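The Second Row

Amparo Bermúdez had the habit of reading the planner's log from the end to the beginning. Her colleagues at Oltach found this strange, but she said that a mistake always sits close to the place where the program stops, and it is foolish to walk through the whole house when you know which room is burning.

On that evening the log had 2916 lines. The last one said only: no valid grasp, holding position.

She knew this sentence very well. She had written it herself, two years before, when she was new in the company and wanted all messages to be polite. Now she would have preferred a ruder one, with a number in it.

"Again?" asked Simard from the other side of the table.

"Again. It sees the packet, it makes the path, it goes there. Then it thinks."

"What does it think about?"

"This I would also like to know."

Simard was the youngest in the team and the only one who did not wear a proper shirt for the visits of the customer. He had been at the laptop since lunch. He was changing one value, starting the planner, waiting, and changing the value back. He did it with great patience, as some people feed ducks. 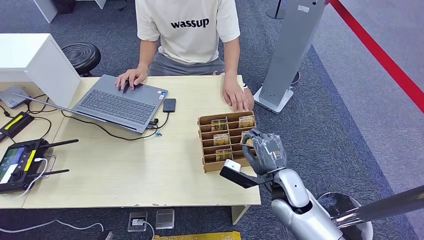
The planner was called Soma, and Amparo had never liked the name, but the name was older than her contract. Soma received a cloud of points from the sensor, made from it a map of what was solid and what was air, and then searched for a way in which the hand could travel through the air without touching the solid. In an open place it was quick. With the cardboard rack it became afraid. The walls between the compartments were thin, and the small packets stood between them in their slots, so that for the software everything was a wall. Four packets were there now, and the hand was waiting with curled fingers at the right side of the rack, next to the column it did not want to enter. Simard had his left hand flat on the table behind the cardboard, as you put a hand near a nervous horse.

"How thick is the wall in the map?" she asked.

He looked. "Two cells."

"And in life?"

"In life it is cardboard, Amparo."

She came around and sat down on the edge of a chair. The safety margin was added one time when the map was built, this was correct and it was in the documentation. But there was also a second margin, inside the collision check, in a file which had no comments and which still carried the initials of a man who had left for Bikine before she arrived. Each wall was made fat, and then the fat wall was made fat again. What remained for the fingers was a gap good enough for a pencil.

"He did not trust the map," Simard said, reading over the old code. "So he added his own."

"And the people of the map did not trust him, so they added theirs."

They were silent for a moment. From the corridor came the sound of the lift, which went up to the third floor and stayed there.

It would have been easy to delete the line. Simard had already put the cursor on it. But Amparo had once deleted such a line, in August, in another company, and she still remembered the telephone call. She asked him to give the margin a name and to move it into the configuration, so that it could be seen by anybody who opened the file. Then they set it to zero, only for this rack, and she wrote the date next to it, Jun 8, 2022, and under the date both of their names.

"If it breaks something, they will know whom to call," said Simard.

"Yes. This is the idea."

She ran it first in simulation. The old planner had tried 989 paths into the right column and had refused every one. The new one refused many also, and she was glad to see it, for a planner that agrees to everything is worse than one that agrees to nothing. But in the list there was a path in green, and a little lower another. The first one came from above with the wrist turned, a movement she would not have thought of. The second was plain and slow.

"Which one?" he asked.

"The slow one. Take your hand away from the table, please."

He took it away. She moved the red button nearer to herself and checked with her thumb that it was not stuck. Her mother had called twice and she had not answered, and she thought now that she should have, it would have been only a minute.

"Ready?" said Simard.

She read the last line of the screen, then the line before it, and then she told him to start.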